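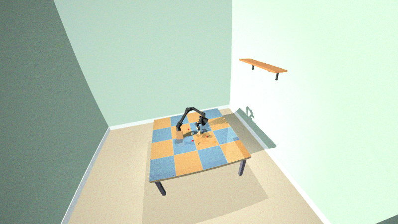

greigematter
I bought one color of paint and seem to have ended up with three. The can says Plurkus Quiet Sage, flat finish, and the label makes no mention of it being a team effort. I have put two coats on all the walls of a spare room and am now told by everyone in the house that I "missed a wall." The effect is a lot like the room above, where you get a dark gray-green on the left, a pale sage at the back and something close to white in the far corner on the right. My back wall is the one I paid for. The dark one makes the room feel like it's holding a grudge, and the bright one looks primed and abandoned.

Things I have already tried: a third coat on the dark wall (no change, except to my shoulder), different bulbs (Zevport, the 30-dollar pack, returned), and standing in the doorway at various hours with a cup of coffee. It's at its worst at 8 in the morning. Walls were primed with Clumex, same can throughout. I have spent $249 on this room so far, which was supposed to be the cheap room.

Do I mix a lighter shade for the dark side and a darker one for the bright side, or is that how people end up on the news? Also, the baseboards are white and now look bluish along the dark wall. I'd like to hear that this is a separate problem and not the same problem in a hat.

rollerderby_dad
Light. Move the lamp.

secondcoatsunday
It's the same problem in a hat, sorry.

You have one color and an uneven supply of light. The wall the window faces gets most of it, and the wall the window is in gets the leftovers. Gray-greens are especially bad about this. They have very little color in them to start with, so they pick up whatever is going around. White trim does the same thing and goes bluish in shade, and a third coat won't cure that either, before you get ideas.

Please don't mix custom shades per wall. I did it once, in a hallway. It looked terrific at four in the afternoon and at all other hours looked as if two contractors had stopped speaking to each other. It also means keeping track of three touch-up jars, and I can tell you that by July you will not know which is which.

What worked for me, cheapest first:

Put a lamp near the dark wall, aimed at the wall. A ceiling fixture mostly lights the floor, and floors rarely complain about their color.

Hang a sheer on the window. It costs you some daylight but spreads out the rest, and the bright wall calms down a good deal.

Put something on the dark wall. A big mirror is the usual advice and it's decent advice, as long as you check what it's going to reflect. Mine reflects the litter box.

If you still hate it after all that, pick a color with more pigment and paint the whole room again. I'd test it on poster board first and tape a piece to every wall, then leave them up for a few days. Nearly everyone tests on the nicest wall at noon.

One more thing. If the room has a strong pattern in it, people look at that and stop grading your walls.

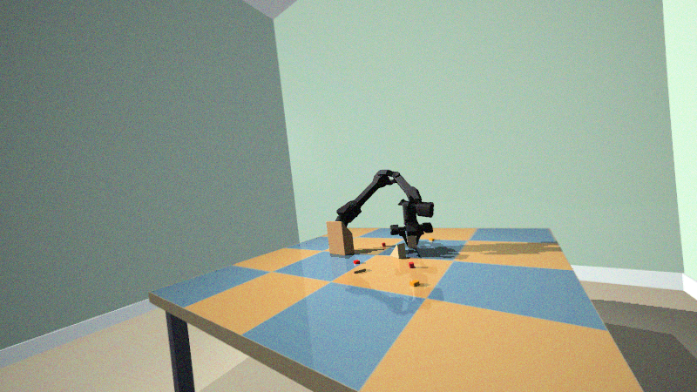 Blue and tan-orange checks on a tabletop.

That sort of thing, or a rug. I found a checked rug for $118 and have not had a single comment about the hallway, though quite a few about the rug.

greigematter
Moved the lamp. Annoyingly, the one-line answer was most of it. The sheer goes up next and I'm keeping the third coat to myself.

mudroomphilosopher
Had this with beige. Went with darker beige. Now have it with darker beige.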